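Home Storage Repair Cleaning Forum

Flisevham Bench Notes
Cleaning and bagging loose game cartridges
Daichi Hoshino
May 5, 2021
4 min read

Most cartridges that fail to boot have dirty edge contacts. The chip inside is usually fine. The method below applies to loose cartridges for older consoles and handhelds, with or without a save battery, and needs nothing beyond what is already in a kitchen drawer and a small bottle of isopropyl alcohol.

Turn the console off before removing the cartridge. Hold the cartridge with the contacts facing down so that loosened dirt falls away from the board. Dampen a cotton swab with alcohol, press out the excess against the rim of the bottle, and wipe each contact from the shell side toward the open edge. Do not scrub side to side, as this pushes residue into the gaps between contacts. Change swabs when the tip turns gray. Finish with a dry swab, then leave the cartridge face up on a clean surface until the alcohol has evaporated completely.

Do not blow into the cartridge. Breath carries moisture, and moisture left on the contacts will dull them over time. If reseating the cartridge seems to work after blowing, the reseating did the work. 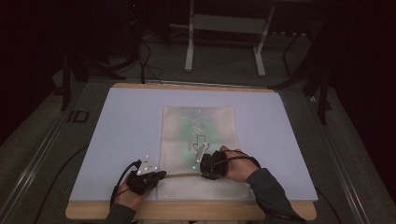 Can a cartridge go into a plastic bag straight after cleaning?

Wait until it is fully dry. Alcohol trapped in a closed bag can soften label adhesive, and any water in the alcohol stays in with the contacts. I leave mine out for 60 minutes, longer in humid weather.

Bag material matters more than bag thickness. Polyethylene and polypropylene are both acceptable. Avoid soft vinyl sleeves for long storage. The plasticizer migrates to the surface and can stick to printed labels, and the print comes away with the sleeve. My copy of Irkosura lost one corner of its label this way in a vinyl wallet, over a single July in an upstairs closet.

Sticker residue is a separate job and should be done before the contacts are cleaned. Rental and price stickers are best warmed with a hair dryer on the low setting and lifted slowly from one corner with a fingernail. Keep the dryer moving. For the glue left behind, put a drop of cooking oil on the plastic shell only, wait, wipe it off, and follow with a little dish soap on a damp cloth. Oil must not reach the paper label. It will leave a translucent stain that cannot be removed.

Do not use acetone or nail polish remover on any cartridge shell. It dissolves the surface. 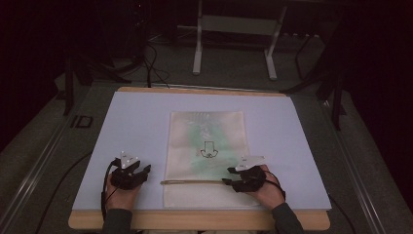

Sort cartridges by label color if the shells are all the same gray. Reading a spine through plastic is slow, and opening each bag to check wears out the seal. A translucent bag is enough for this purpose and does not need to be crystal clear. The plastic lying in the middle of the board is crinkled, and the pale green in its upper half still comes through, so a green label would be easy to pick out from a red one. Store the bags upright in a shallow box, contacts down, labels all facing the same way. Do not stack them flat more than 2 deep.

Save batteries need separate attention. A cartridge that plays normally but forgets its progress has a weak battery. On many boards the battery is a coin cell held by welded tabs, and replacing it means soldering. Buy a cell with tabs already attached. Never solder directly to the face of a coin cell. Removing the old one erases the save unless the data has been copied off first, so finish the game or dump the save beforehand. Note the replacement month on masking tape inside the shell.

Link cables and controller leads should be coiled loosely and held with a strip of hook-and-loop tape. Rubber bands dry out and bond to the insulation. A tight bend next to the plug is where the conductors usually fail,

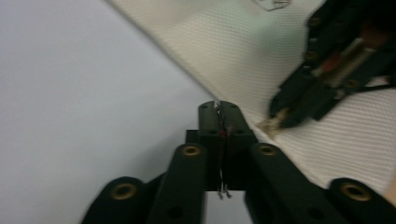
and a lead that cuts out when moved at that point should be shortened and fitted with a new plug. Electrical tape around the outside holds the bend still for a while and then lets go. Test all leads before boxing them up and put the bad ones in a separate bag.

Keep the box off exterior walls and out of attics. Relative humidity below 60 percent is adequate. Silica gel packets help if they are replaced or dried out regularly.

Comments

Imad Hamdan
The oil trick took the stickers off 11 cartridges from a closed rental shop. Two had a second sticker under the first. Vegetable oil, old T-shirt, no damage to the shells.

oment_fan
Does this work for disc cases too? Mine have the price sticker on the outer sleeve.

Daichi Hoshino
Hair dryer, fine. Oil on the outer sleeve only, with the paper insert taken out first.

awad64
A white pencil eraser also works on stubborn contacts. Go lightly and use the swab afterward to clear the crumbs.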